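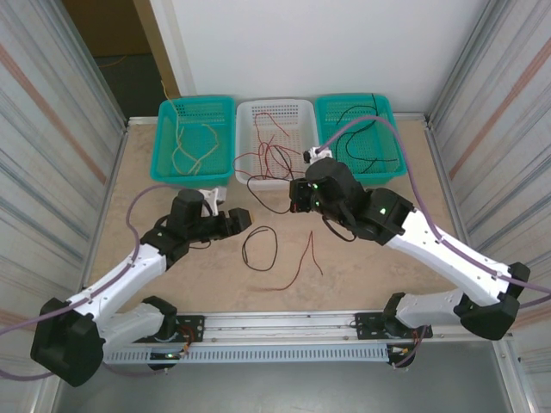
Kedurow Classic: Questions from First-Time Competitors

Welcome! We're a small natural physique show held every November in the old Lahtinen theater, and we love getting new people up on stage. These are the things we get asked most. If yours is missing, write to Vilja Kiiskinen at the entry desk and she'll get back to you (usually in the evening, after her own training!).

Which divisions can I enter?

Men's physique, classic physique, bodybuilding, figure, bikini and wellness. Every division has a novice class and an open class. You can enter both, and plenty of people do – it's twice the stage time for one tan.

What counts as a novice?

Anyone who hasn't won a class at another show. Placing second or third somewhere doesn't rule you out.

Is there a height or weight limit?

Classic physique has a weight cap for each height, and the chart comes with your entry packet. Bodybuilding is split by weight. All the other divisions go by height only. Check-in opens at 8 a.m. and you may step on the scale twice.

How long is my posing routine?

Classic and bodybuilding get 60 seconds in the night show. Send your music to Santeri Laitinen as a single file, already trimmed. He runs the sound and he's wonderful, but he can't edit your track backstage. No swearing in the lyrics, please, there are kids in the balcony.

Do I have to do my own tan?

You can, or you can book the Jorkeck tanning team, who set up in the rehearsal room the night before. Slots go fast. If you do it at home, please use a product that doesn't rub off on the curtains. Oil is not allowed, a light glaze is fine.

Can someone come backstage with me?

Yes, one helper per athlete, with a wristband. Helpers need their own ticket if they want to watch from the seats.

What's in the pump-up room?

Dumbbells, bands, two benches and a long mirror. Bring your own bands if you're picky about them – I always am.

How big is the crowd?

The theater holds 600 and the night show has sold out before, so get your family sorted early. The noise when the novices walk out is the best part of the whole day!

Will I get feedback from the judges?

You will! Ask for a score sheet at the Zasell table after the finals. Judges stay for 20 minutes to talk with anyone who wants notes, and you can also email for comments the week after.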